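Seasonal Packer and Fabric Cutter Wanted – Stitix Quilt Supply, Grenora

Posted by: Stitix
Hours: part time, with the option of more in August
Start: as soon as we find the right person

Hello, and thank you for stopping to read this! We are a small mail-order shop selling quilting cotton, batting, thread and patterns, and we are looking for a kind, steady person to join us in the back room, where the orders get cut, folded, boxed and sent on their way. If you have ever opened a parcel of fabric and had to sit down for a minute to enjoy it, you already understand most of what we do.

A little about us first. Stitix began on a dining table with one cutting mat and a very patient family. These days we carry 793 different prints and solids, and we mail around 2,000 parcels in a good month, mostly to home quilters and to the little guilds that order together to save on postage. Our busiest stretch is late summer, when people start thinking about holiday quilts (earlier every year, it seems to me) and the wool batting from Thiele arrives all at once on a truck that can't quite turn around in our lot. There are nine of us now, counting the two who only come in for the August rush, and we eat lunch together when we can.

What you would be doing

Mornings begin at 8:30 with the order slips. You would pull bolts from the shelves, cut yardage to length, square up the ends and fold each piece over a card so it travels flat. Fat quarters get tied in bundles with cotton tape, and yes, we will teach you the knot. After the mid-morning break we move to packing, which means choosing a carton, folding it up, tucking everything in with tissue and a handwritten note, and taping it shut. Patterns and rulers go in flat cartons, batting goes in the tall ones, and everything else is a matter of judgment that comes with practice.

The mail pickup is at 3:15 and it does not wait, so the hour before can be lively. Afterward things quiet down, and that is when we re-roll bolts, restock tissue, break down the empty cartons that can be used again, and sweep up the threads. Friday is our short day, and most weeks we are done by 1:00.

Now and then you might be asked to answer a customer's note about shrinkage or dye lots, or to help photograph a new line. The Anier collection comes in this season – big soft florals, and I am already saving a corner of it for myself – and there will be a lot of swatches to cut.

Who we are hoping to meet

You do not need to be a quilter, though if you are, be warned that a good part of your pay may go home with you as fabric. We care much more that you are careful with a rotary cutter, that you read a slip twice before you cut once, and that you are pleasant to stand beside for an afternoon. You should be able to be on your feet for most of a shift and to lift a full bolt onto a waist-high shelf. Some of our best people came to us after raising children or retiring from something else entirely, and one came straight from high school, so please don't count yourself out.

Pay and the rest

We pay weekly. Staff get fabric at cost, all the remnants under half a yard they care to carry, and the use of the long-arm machine after hours once Hawi Wubshet has shown you how to thread it. There is a $1,000 thank-you at the end of the season for anyone who stays through the holidays. Parking is free and right outside.

How to apply

Write us a letter, by email or on paper, and tell us who you are and what hours suit you. A résumé is welcome but not required. If you have made something with your hands that you are proud of, do tell us about it. Hawi reads every letter and will call you to set up a visit, where we will show you the cutting tables and probably feed you.

Plenty of cardboard:
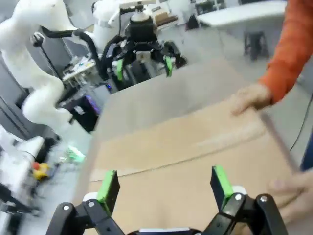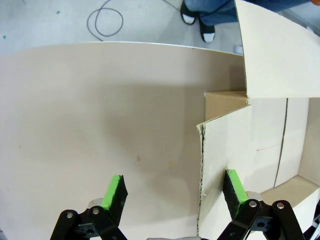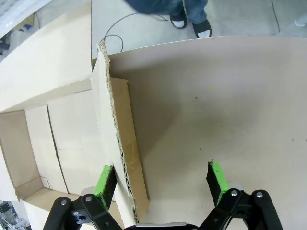 Wiebke Weidemann
Owner, Stitix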